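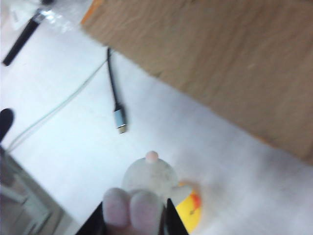 **How long should glazing putty sit before you paint it?**

Until it has a firm skin that doesn't dent under a light touch, usually one to three weeks for a linseed oil putty.

---

**sashweight_mary** (original poster)

That's the short version I've been giving people, but I'd love to hear what everyone else does, since I'm about to do a whole house of them. We bought a 1920s place on the edge of Sauerland last year and every window is original, double-hung, old-growth pine, wavy glass, the works. I'm completely smitten. The previous owners painted most of them shut (of course) and the putty is falling off in chunks on the south side.

I finished my first sash last night! Stripped it, oiled the rabbets, bedded the glass, ran the putty. The line looks wobbly at one corner and I don't even care, I keep going out to the garage to look at it. I used Plurnitz linseed putty, the gray tub. The label says "paint when skinned," with no number of days anywhere. So how long do you really give it?

---

**door_and_a_half**

Congratulations on the first one, that's the hard one. I give linseed putty two weeks in warm weather and up to four if the garage is cold. Press it with a fingertip somewhere near the corner. If you leave a print, walk away.

Did you dust it with whiting when you were done tooling? It takes the surface oil off and seems to help the skin form. Brush it off with a soft dry brush toward the glass and it cleans up your smears too.

---

**M. Cisneros**

Two weeks is fine for linseed, but I'd like to put in a word for prepping differently. Shellac in the rabbet, not oil. If the wood is thirsty it pulls the oil out of the putty, and then you get that chalky stuff that cracks off in five years. One thin coat of shellac, let it dry, then putty. I did my whole back porch that way and painted every sash at day ten.

---

**sashweight_mary**

> Did you dust it with whiting when you were done tooling?

I did not, and now I'm off to buy whiting. Thank you!

@M. Cisneros, I'd read oil everywhere, so this is new to me. Boiled linseed cut with turpentine is what I put on. Am I in trouble?

---

**oldgrowthor_bust**

You're not in trouble. Oil is what I've used for years and my putty stays put. I disagree with shellac on exterior sash, sorry Maricruz. It doesn't love moisture, and the bottom rail of a window gets plenty of that. Oil soaks in and stays a bit flexible. Two coats, wipe off the extra, wait a day, bed the glass.

---

**M. Cisneros**

The shellac is buried under putty and paint, so it never sees the weather. If water is getting down to it, your paint line has already failed and oil won't save you either. My north side has been through some nasty winters and I've had to touch up one sash.

---

**oldgrowthor_bust**

Fair about the paint line. I still think oil is more forgiving for somebody doing their first house. You can put it on badly and it works anyway.

---

**yatziri_t**

I've done it both ways and I can't see any difference on my own windows, if that helps anybody sleep. What I do see a difference from is the paint overlap. Bring the paint onto the glass by about a sixteenth of an inch all the way around. Don't mask right up to the putty and don't scrape it back flush afterward, it looks so crisp and then the water gets right in behind. I learned that on the prettiest window in my dining room and had to redo it.

Also, please save your cutoffs of wavy glass. Even the small ones. I trade mine with people nearby and it's the best hobby I've ever stumbled into.

---

**door_and_a_half**

Seconding the glass. If you need bigger panes, Rerkthorpe salvage sells old sash with the glass still in it for 3 dollars apiece when the wood is rotten. Wrap them in a blanket for the ride home. I brought back a stack and lost only one.

---

**sashweight_mary**

THREE dollars! I just paid a good deal more than that for one piece of reproduction glass. It's lovely, though, I'm not sorry.

Next question while I have you all. I want to steam the old putty out of the rest. On the first sash I used a heat gun with a guard on the nozzle and cracked a corner. I've been looking at the Starnix steamer, and there's a used one for 50 dollars near me. Anybody have one?

---

**oldgrowthor_bust**

Steam is wonderful. I built a box from foam board and stick the whole sash in for the better part of an hour, and the paint and putty come off together with a pull scraper, like frosting. Wet debris instead of dust, too, and that matters a lot when there's lead paint, as there surely is in a 1920s house. Wear the respirator anyway, lay down plastic, bag the scrapings while they're damp.

Let the sash dry fully before you prime anything. I go a week with a fan.

---

**M. Cisneros**

We finally agree on something! Steam all the way. I've got the Starnix and it's been fine, the hose is a bit short. Run the wand in at the low end of the box.

One caution, old glue joints can loosen in there. Check that the pins at the corners are snug before the sash goes in, and clamp it square when it comes out.

---

**yatziri_t**

Number your sashes before you take them out! Stamp or carve it on the top edge where it won't strip off. They look identical and they are not identical.

---

**sashweight_mary**

Bought the steamer, whiting is in the cart, and I'm doing one rabbet with shellac and one with oil on the next pair so I can watch them side by side. First sash gets paint when it stops taking a fingerprint. I'm hoping to have the south side back in by July, and I'll post the wobbly corner when it's painted.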